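Montoya goods-in, the new arm
General chat > Work

plugwrench_9
So they've gone ahead with the Plevus arm for returns sorting. I used to do that table with two others, and now I mostly write up what should go in the bowl and check the simulated runs before anything goes live.
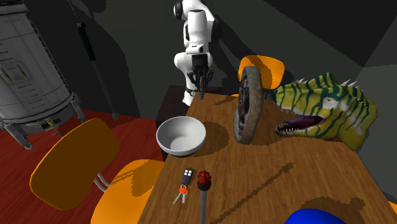 My wrists are grateful, but I do miss the natter. Pay's the same, before anyone asks.

tornapron
Same pay for now. Madetti said that in April and then cut 5 of us off lates.

plugwrench_9
Fair — though we've had nobody go so far. Two moved to packing and one of them loves it. 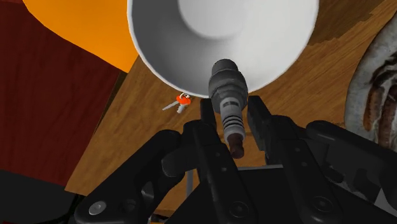

Spark plugs are what I fuss over most, as I know how I'd pick one up and I have to put that into words.

oldgoods
So you're training your replacement. Sorry, but you are.

tornapron
Harsh! Get the new job title in writing though.

plugwrench_9
Asked for it 6 August 2023, still waiting.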